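Week 9 handout: Counting things in groups
12 shares | 3 comments

Last week we left Veseddale with a problem. The town's egg sellers packed by the dozen, the tax office at Nosusthorpe counted by tens, and every November the two sets of books were compared by people who had been looking forward to it all year.

A dozen dozen is a gross, or 144. It divides neatly by two, three, four, six, eight, nine and twelve. A hundred does much worse: try sharing 100 eggs among three cousins and see who speaks to whom afterward. The tens crowd won anyway, on the strength of our having ten fingers and not liking to carry extra.

Terms you need for the quiz:

Base: how many you count before starting a new column.
Place value: why the 5 in 500 is worth more than the 5 in 25, although it does no more work.
Remainder: what is left over, and what the arguments were over.

Work this one before Thursday. The Kobori market ships 320 eggs in boxes of twelve. How many boxes are full, and how many eggs ride in the last one? Write the number of full boxes in base twelve. You will want a symbol for ten and another for eleven. Pick something you can still read the next morning.

Small groups are a different matter. Up to four, most people just see the number. Past that we start counting, or guessing with confidence.

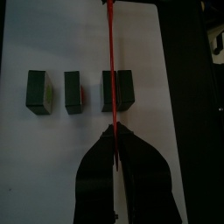
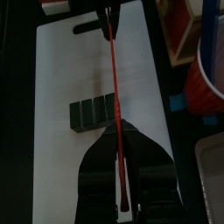
Handout by the course instructor, Nesau Evening School
Sunday, April 28, 2024

Bring the Veseddale table next time. Pencil only, please; I have seen your pen work.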